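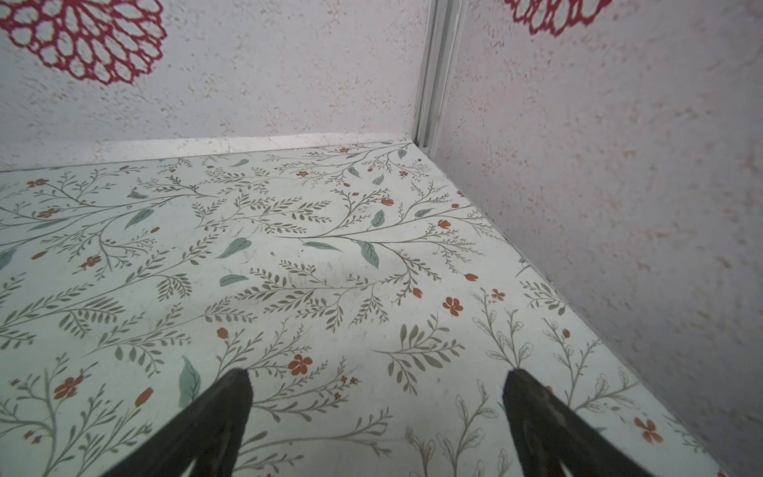

Travar's two-arm cell gets a new service routine, and some doubters

By Ingvild Björklund
September

FLEMISBERG — The workshop at Travar has rewritten the upkeep plan for its two-arm handling cell, and says the change will end the small stoppages that dogged it all summer. We have heard that before.

Under the plan, gripper fingers are inspected every 60 hours of running time. Wrist camera mounts get checked at the same stop, along with the cables. The old schedule left all of it to whoever was on shift.

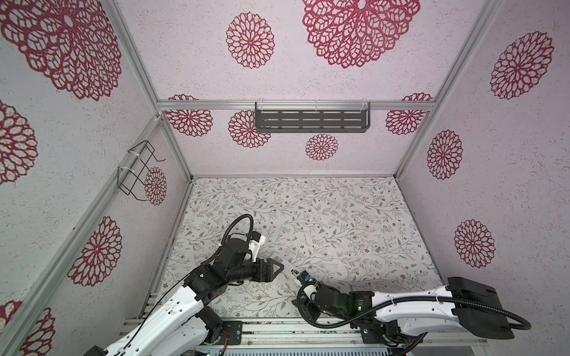
2 min read

Both arms share one rail base inside an aluminum-post enclosure, so a loose bolt on the rail can upset either side. Technician Vidar Solheim logged 21 stoppages over 2828 hours and blames most of them on worn fingers. His log doesn't say how he told wear from bad calibration — a fair thing to ask before buying more spares.

Thenmozhi Sastry, who runs the workshop, calls the routine "cheap insurance." She gave no price.

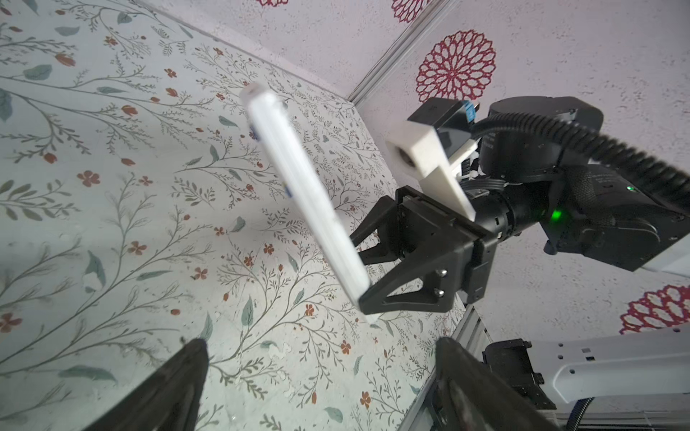
Does a new set of fingers mean the cell has to be recalibrated?
Travar's plan calls for a short grip test after each swap, and a full calibration only if that test fails.

A first review is due after 2176 hours. Until then the savings are a guess.

We use cookies to remember your settings. Accept | Manage
Contact the newsroom | © Flemisberg Trade News | Back to top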